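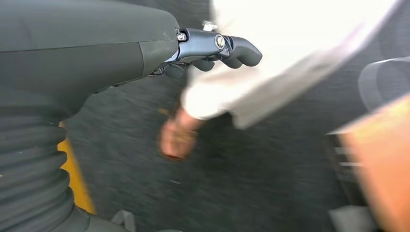 3.2 Participants and household survey

The survey was carried out in July in Stosholm and Edeo, two towns with a similar labour market. We sent 738 letters, and each household was asked to fill in a diary of unpaid work for 12 days. The diary followed the form of Baidoo and Gebru, with small changes in the wording on child care.

Households which returned fewer than 80 per cent of the diary pages were left out of the analysis. Travel to a neighbouring town was recorded as a separate activity. The share of evening work by town is given in Figure 2.

Figure 2. Evening share of unpaid work, by town.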